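Suche Suchbegriff eingeben Los

Greifer im Vergleich – Skript zur vierten Übung
Kurs Angewandte Handhabungstechnik, Parveen Marikar und Leonardo Lo Presti

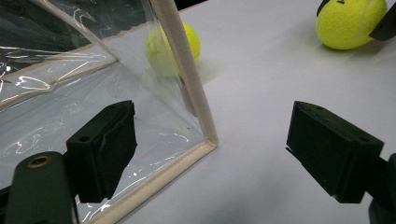 Letztes Mal ging es um Schließkraft und Hub, heute kommt der Teil, auf den ich mich seit Semesterbeginn freue: die Fingerbeläge! Ein Greifer kann noch so sauber geregelt sein – was am Ende das Objekt berührt, sind ein paar Quadratzentimeter Material, und genau da entscheidet sich erstaunlich viel.

Wir vergleichen zwei Handgreifer mit parallelen Backen. Der Roltarar hat weiche Schaumbeläge, der Gundberg eine glatte, harte Innenfläche. Beide werden von Hand geführt, die Kamera sitzt am Greifer und schaut zwischen den Fingern hindurch nach vorn. Das ist für die Auswertung wunderbar, weil man in jeder Aufnahme sieht, wie die Finger zum Objekt stehen.

Testobjekt: der Tennisball
Rund, filzig, leicht nachgiebig und in jedem Sportgeschäft zu haben. Der Filz verzeiht viel beim Greifen, die Naht dagegen kann einen Griff verdrehen, wenn ein Finger schräg darauf zu liegen kommt. Achtet also darauf, wie der Ball liegt, bevor ihr zugreift, und notiert es.

Klare Folie
Die Folie ist für mich das Spannendste am Aufbau. Ein Ball hinter durchsichtigem Kunststoff bleibt für uns problemlos erkennbar, aber Falten werfen helle Reflexe, und die Farbe wirkt blasser. Fragt euch bei jedem Bild: Woran würde ein Algorithmus merken, dass zwischen Finger und Ball noch etwas ist? Die eingefassten Kanten helfen, die Fläche selbst kaum.

Ablauf
Jede Gruppe nimmt 24 Griffe pro Greifer auf, die Hälfte davon mit Folie in der Szene. Zielposition und Anfahrtsrichtung bitte vorher festlegen. Im Protokoll stehen: Greifer, Lage der Naht, Kontakt mit der Folie (ja/nein), Ergebnis. Fehlgriffe bleiben drin!

Aus dem Vorjahr liegen 552 Griffe vor, davon rund 300 mit Schaumbelag. Leonardo hat sie mit dem Donati-Skript neu sortiert; die Tabelle liegt im Kursordner unter »Trerngate«. Schaut vor allem in die Spalte »Abrutschen« – da steckt Stoff für eine ganze Abschlussarbeit drin.

Zur Vorbereitung
Skizziert die Kontaktfläche zwischen Kugel und Belag, einmal für hartes, einmal für weiches Material. Überlegt dazu, wie sich der Reibwert ändert, wenn Folie mit eingeklemmt wird. Skizzen bitte auf Papier mitbringen, wir hängen sie an die Wand.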